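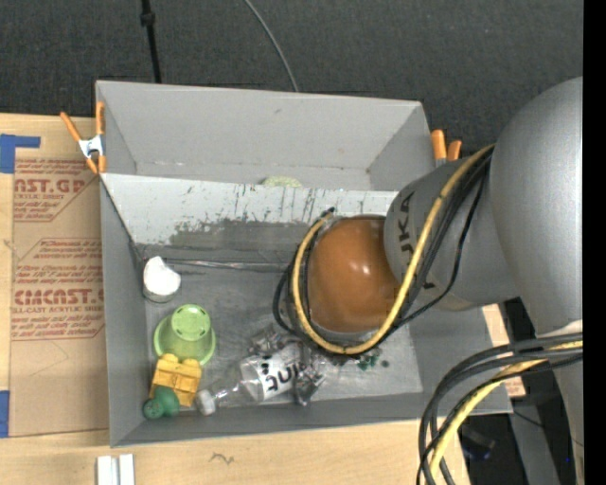

Why does my copy of The Drernetti Bride stop in the middle of chapter 9?

Your library is still holding the sample file, and the sample stops there. Removing the book from the device and downloading it again from the Purchased tab brings in the full novel.

Ticket history
Product: Osta reader app, tablet
Title: The Drernetti Bride (Truder Hall series, book two)
Status: Solved
Opened: 2018-01-26

Reader wrote:
Hello! First, I love this series, and I stayed up far too late with this one. Second, help! I bought the book last night and got as far as the scene in the boathouse, where Isabel finally tells him she has read the will, and he says "Then you know why I -" and the next page is an ad for book one. I have book one. I have read book one twice! My friend has the paperback and says there are more than 500 pages. Mine has a progress bar that says 100% and I'm nowhere near a wedding. I tried closing the app and turning the tablet off and on.

Andor Kocsis, reader support:
Oh no, what a place to stop! I read that chapter on the train and missed my station, so you have all my sympathy (and no spoilers). Could you open the book's details page and tell me the file size, and whether there's a small gray ribbon on the cover?

Reader wrote:
It says 900 KB. There is a ribbon, yes, I thought it was part of the design.

Andor Kocsis, reader support:
Great, the ribbon is the clue. It marks a sample. Your account shows you downloaded the sample back in September and bought the full book last night, so the purchase went through fine, but the app kept opening the older file. Please try this:

1. Press and hold the cover, then choose Remove from device. Don't choose Delete from library.
2. Go to Menu, Purchased, and pull the list down to refresh it.
3. Tap The Drernetti Bride and leave the app open until the download finishes.
4. Check that the ribbon is gone.

Your highlights in the first chapters are saved to your account and should come back by themselves. Give them 30 minutes or so before you worry.

Reader wrote:
Ribbon gone! But now it opens at the title page and the highlights aren't there. I had marked every single thing the grandmother says.

Andor Kocsis, reader support:
The grandmother is the best! Go to Settings, Notes, and tap Sync now. Sample notes are stored under the sample's own entry, so if a box asks whether to merge them, say yes.

Reader wrote:
It asked, I said yes, and they're all back, even the long one about the duck. And I have the rest of the boathouse scene!! Thank you so much. Is book three going to be on Osta too?

Andor Kocsis, reader support:
Hooray! Okonkwo Books has it listed for preorder already, under the series page. If you take the sample first, remove it before you open the full one and you'll skip all of this. I'm marking the ticket solved, but a reply will open it again. Enjoy chapter ten - it's a good one!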